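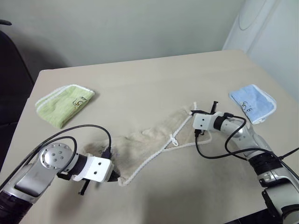 3.2 Run-up length and take-off speed in junior long jumpers

Last updated: November

Earlier work at the Sommont track club treated the run-up as a fixed quantity for each athlete. In our data this was seldom the case. The Prieto timing gates recorded 1,664 valid jumps over the season, and the number of strides changed between sessions for most of the juniors, sometimes within one afternoon. We therefore report speed in the final five metres and leave the total run-up length as a secondary measure.

Figure 2. Handling of the cloths on a tabletop: a beige terry cloth held between two robot arms, with a folded green towel to the left and a folded light blue towel to the right.

Jumps into a strong headwind were removed before the analysis. We kept the fouls by less than one shoe length – the coaches asked for this – but they are marked separately in the tables and do not enter the averages. An athlete was included only if at least 100 of their jumps had been recorded at the same facility. The Altomitz runway is slightly harder than the one at Sommont, and we did not want to mix the two surfaces within one athlete.

The effect of stride number was smaller than we had expected. Going from 13 to 15 strides raised the take-off speed of the older group, but the distance did not grow in the same measure. In the younger group the longer run-up made the last strides uneven, and seven athletes lost distance with it. Their coaches had already moved them back to the shorter run-up by the middle of the season, so the later sessions contain few long approaches for this group.

The Clelatine board sensor gave the position of the foot at take-off. Its readings agree well with the marks made by the judges, except on the first jumps of the morning, when the sensor was still being adjusted. These values were corrected by hand.

Shares: 7 | Comments: 2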